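Chapter 8
Comparing End Effectors in Simulation

The previous chapter treated the arm and its controller as a fixed pair and varied only the trajectory. We now hold the trajectory planner constant and vary what is mounted at the wrist. The questions are narrow: which finger geometry closes reliably on an irregular handle, how much clearance it needs near other hardware, and how far results from one arm can be carried over to another.

Throughout the chapter we use the rack task. A hammer-shaped object is to be handled at a small rack with horizontal pegs, set up on a table. The task was first written down by Hatice Taşdemir for the Rodska test series and has been kept because it is awkward. The handle is round, the head gives the object an offset centre of mass, and the pegs limit the directions from which a finger can approach.
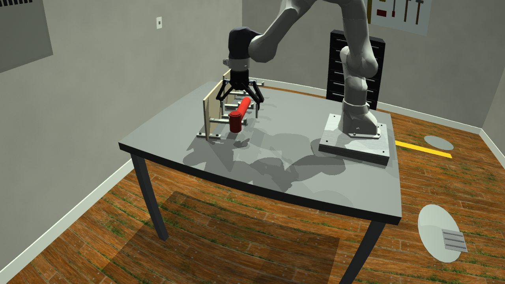
Figure 8.1 Rack task, grey arm. Fingers open above the red object.

A trial begins with the fingers open and ends when the object is released or a time limit is reached. The controller logs finger position, wrist force and any contact between the gripper and the rack. Contact with the rack is not counted as failure, but it is recorded separately, as a gripper that succeeds only by pushing against a peg will behave differently on a rack of another stiffness.

Two sources of error should be dealt with before any comparison is made. The first is the friction model. Simulated fingertips tend to hold round handles better than real ones do, and the effect is larger for narrow tips. The second is the approach angle. If each gripper is tested only at the angle its designer prefers, the comparison measures the designers. We therefore draw the angle at random from a common range and run 270 trials per gripper, using the same list of seeds for each.

The arm matters as well -- less than is often assumed, but enough to be checked. Wrist shape sets how close the hand can come to the boards, and link lengths decide which elbow postures are open to the planner. Eren and Cheung repeated the Rodska series on a second arm with the gripper settings unchanged, and their procedure is followed in Section 8.4.
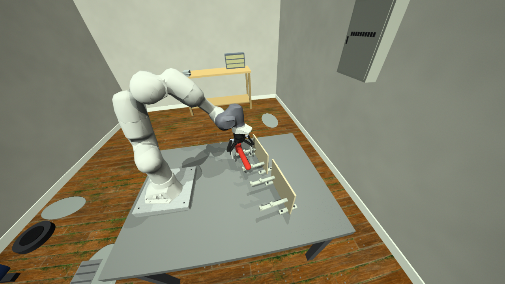

8.1 Terms and Measures

Grasp clearance is the smallest distance between any part of the gripper and any fixed part of the rack during the approach. It is reported in millimetres and is taken from the collision geometry, which is usually a little larger than the visible mesh.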